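I've spent 500 bucks on toys that light up, sing or need an app, and the thing I keep coming back to is a handful of little plastic shapes. My neighbor Dexter Boateng handed them over in June, in a Whitlock coffee can, and I've been shoving them around a board ever since!

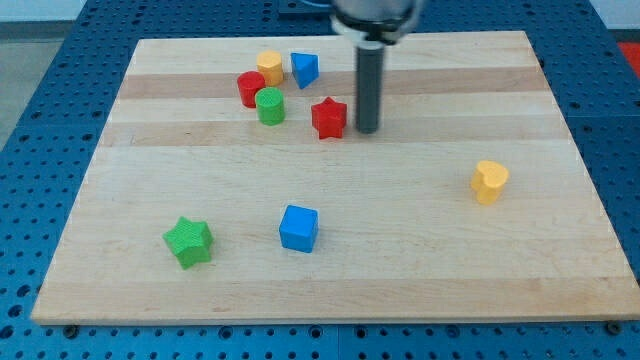
The star is my favorite — a good strong red, and easy to find when you've dumped everything out in a heap. Dexter swears by tossing them onto plain wood (he hates a tablecloth, too much pattern) and sorting by color first, then shape. I do it the other way around, and we've argued over it through 2 pots of coffee.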